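Koller stovetop pressure canner... no, the Koller milk pan: five months on

August 2020 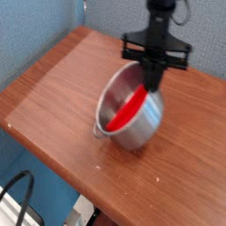 I should say at the start that I never meant to own a milk pan. I'm a saucepan person, always have been, and for years I warmed milk in whatever was nearest to hand (including, once, a roasting tin, which I don't recommend). But in April I started making yoghurt, like half the country seemed to be making bread, and after the third scorched batch I gave in and ordered the Koller from Dorkever, the kitchen shop in Jistville that does postal orders.

It cost me £37 plus five pounds for delivery. I've used it nearly every day since and I have opinions!

First, the yoghurt, as that's what I bought it for. If you've never made it, you heat milk until it's just short of simmering, let it cool until you can hold a clean finger in it, stir in a spoonful of old yoghurt, and leave it somewhere cosy overnight. That really is the whole recipe. The trouble is the heating. Milk sits there doing nothing for ages, you turn round to feed the cat, and when you turn back there's a brown skin welded to the bottom and the whole lot tastes of bonfire. The Koller has a thicker base than any of my saucepans and it heats slowly and evenly enough that I can wander off for a minute. A minute, mind. I've still had one boil over, and that was me on the phone to my sister and no fault of the pan.

I do a litre of whole milk at a time. I've tried semi-skimmed and it sets, but it's thin and a bit sad, and you need to strain it for hours to get anything you'd want on a spoon. Whole milk, good live yoghurt as the starter (read the label, some of the thick ones have been heated after and won't do a thing), and patience. My first good batch came out so firm that I took a photo and sent it to everyone I know. Two people replied.

Then there's the question of the overnight bit. I wrap the jar in a towel and put it in the oven with only the light on. A friend swears by a wide-necked flask and gets lovely results, very smooth, but I can never get the last third out of a flask without turning into a contortionist. Mathias Widmer, who runs the allotment shop and got me into all this, uses an old picnic cool box with a hot water bottle in the bottom, and his is sharper than mine because he leaves it fourteen hours. I like it milder, so mine comes out after eight.

Back to the pan. Things I like: the pouring lip works. I know that sounds a small thing but I have owned three jugs and a teapot that couldn't manage it. Milk goes into the jar and stays out of my sleeve. The handle stays cool on my electric hob, although my neighbour has gas and says hers gets warm if she lets the flame creep up the side, so keep it low if you're on gas.

It's also turned out handy for all sorts that aren't yoghurt. Custard, obviously. Porridge for one. I made a batch of lemon curd in it in the summer and that was glorious, no curdling at all, though I did stand over it like a hawk. White sauce is easy as you can get a whisk right into the corners. I wouldn't do jam in it, it's simply too small, and you'd have hot sugar all over the cooker before you'd got going.

Now the moans.

The lid is rubbish. It's light, it rattles, and it's a fraction too loose, so if you're keeping something warm you end up putting a saucer on top to hold it still. For the money I think they could have done better. I wrote to Koller to say so and had a polite note back telling me the lid is "designed to vent". Well, all right, but it vents itself onto the floor if you tip the pan without holding it.

The markings on the inside are the other thing. They're scratched in quite faintly and after five months of scrubbing I can only read them if I tilt the pan towards the window. I've gone back to measuring in a jug first, and that's one more thing to wash up.

And cleaning, while I'm on the subject. If you rinse the pan with cold water before the milk goes in (and don't dry it!) it sticks far less. I read that in one of my gran's cookery books and ignored it for years. If you do catch the bottom, a spoonful of bicarb and some hot water, left until after tea, will shift nearly all of it. Don't go at it with wire wool. I did in the first week and there are swirls on the base that annoy me every time I look in.

I did look at the Nilance before I bought this one. It's 80 pounds, which made me sit down. My cousin has it and let me borrow it for a weekend, and yes, it's a beautiful thing to hold, and the lid fits like a dream. But the yoghurt was the same yoghurt. It's also heavy enough when full that I needed both hands, and with my wrists that rules it out. If you're strong and flush, go for it and think of me.

Would I buy the Koller again? I would. I'd hope for a better lid, and I'd leave the wire wool in the cupboard. If you only warm milk for the odd cocoa then stick with the saucepan you've got, but if you're going to make yoghurt every week it earns its place on the shelf.

A couple of you asked last time about goat's milk. I've got some coming on Saturday's order, sorry, on the next order, and I'll report back once I've tried it. I'm told it stays runny whatever you do, so I may be drinking it.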